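Window and room work going to the arms: what happened to your hours?
Board: Housekeeping and Facilities > Jobs and Training

sashcord
We do turnover on furnished units for Vesness. In February the company started moving part of the work to two-arm robots. They plan and rehearse every job in a simulated room first, and the crew is supposed to look at the renders and mark what's wrong. I went from cleaning all shift to half cleaning, half sitting at a screen. Pay is the same. I'd like to hear from people at other places where this has gone further.

The first thing I was asked to review was the approach to a window. My note was that the latch sticks out a bit and whoever writes the wiping routine needs to know that.
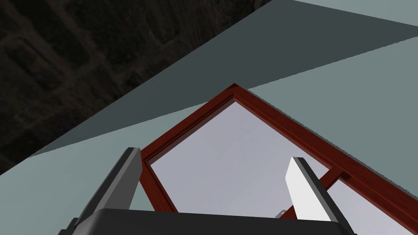
Reply 1
northstair
At Najjar we had 102 people on rooms before the arms came in. No layoffs so far, but when someone leaves they don't get replaced. Ask your manager about that in writing. "Nobody is losing their job" and "we will hire for open jobs" are two different promises.

Reply 2
Dwynwen Yorath
I train reviewers at Istis. Half and half is normal for the first few months. After that, most of our people settled at 3 hours of screen work a shift. The ones who do best at it are the ones with the most time on the floor. They know which things tip over and which things scratch.

Reply 3
sashcord
That matches what I'm seeing. The software people are good at getting an arm to a spot. They don't always think about what else is on the table. In the living room setup one arm is over a table with a bowl, a plate and a little yellow figurine on it, and it's already holding a thin wooden stick. 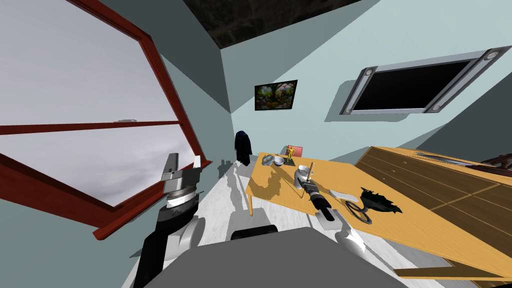
I would clear that table before doing anything else, and I wrote that down. It took 4 days to get an answer, and the answer was that clearing is a separate task with its own schedule.

Reply 4
northstair
So they have your know-how for free. Did anyone's job title change? Ours didn't. We're still on the room attendant rate while we do the reviews.

Reply 5
Dwynwen Yorath
I don't agree that it's free. Ours get a reviewer grade after 5 weeks. It isn't a big raise, but it's on paper and it moves with you if you transfer.

Reply 6
northstair
Good for Istis. That's one employer.

Reply 7
mopandgo
Used to be at Allik. My knees are better since I started screen work and my eyes are worse. I also miss talking to people. On the floor we worked in pairs.

Reply 8
sashcord
Same here on the pairs. I'm going to ask about the grade and the open jobs at the next shift meeting, and I'll post what they say.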